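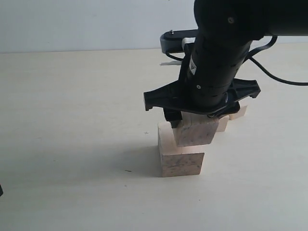 Following an election abroad from your own kitchen

If you have family in another country, the weeks before a vote there can take over the house. The radio is on at breakfast, phones go off at dinner and the table fills up with newspapers. These tips are for keeping up with the news without losing the table, and for making sure that what you pass on to your relatives is right.

Pick your sources early

Choose two or three and stick with them. We take the Civo, which comes by post from Tellach a few days late, and we listen to one evening bulletin. The paper is slow but it prints the full candidate lists and the local results. The bulletin is quick and sometimes gets names wrong. Between the two you get most of it.

Write the bulletin times inside a cupboard door. Check the time difference again if the clocks change in one country before the other.

Keep cuttings in order
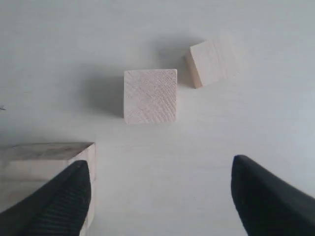 Newspaper cuttings go yellow and curl if they are left in a pile by the window. Cut out the whole article with the headline, write the name of the paper and the month along the margin in pencil, and lay it flat overnight before it goes in a folder. Three unpainted wooden blocks will hold down a full page, and bare wood has no paint to mark the newsprint. Put a clean sheet of paper between the cutting and the weight all the same. Don't use sticky tape on anything you want to keep. It goes brown and comes through the other side.

One folder for each party or candidate sounds tidy but most articles mention several. File by month instead. A shoebox takes a whole campaign if you throw out the adverts.

Check before you forward

Family message groups are where most of the trouble starts. Before sending anything on:

Look for the name of the paper or station. A screenshot with no name on it can wait.

See whether it says "alleged" or "reported". If it does, say so when you tell someone else.

Look at the month and year. Last spring a photo of a queue outside the town hall in Enport went round our group as new, and it was from the election before.

Read down to the end. In our paper the reply from the other side is often in the last paragraph.

If you have already sent something that was wrong, send a correction to the same group. One line is enough.
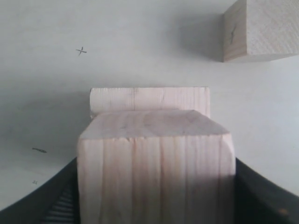
Postal votes and paperwork

Keep the polling card, passport and any letters from the consulate in one envelope, and hang it up where it can be seen. Ours is on the hook with the car keys. Ask about the closing date in February if the vote is in spring, as the forms can take weeks. Our consulate had 700 people on its list one year and more than 2,000 the next, with the same two desks.

Use black ink, and sign it the same way as in your passport.

Results night

Make soup in the afternoon. Counting goes on late - last time the Crăciun district didn't report until 11 at night - and you will not want to cook. Rule up a sheet with the districts down the side and leave two columns, one for the first figure and one for the final. Early figures move. We had a turnout of 91 per cent written down for one village and it was corrected before bedtime. 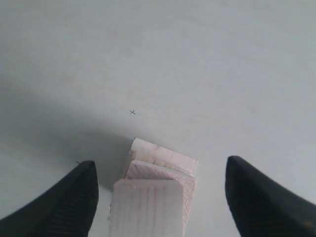
Ulla Mäkelä
Home pages editor

Readers sent in a few more after the last page on this subject. Heikki Sjöberg puts a strip of masking tape on the radio dial so that the foreign station can be found again after someone has moved it. Another reader keeps newspapers only until the result is official, then uses them for lighting the stove, apart from the front page. If politics causes rows at your table, agree on a time when the radio goes off. Ours goes off at eight, and on again for the late bulletin.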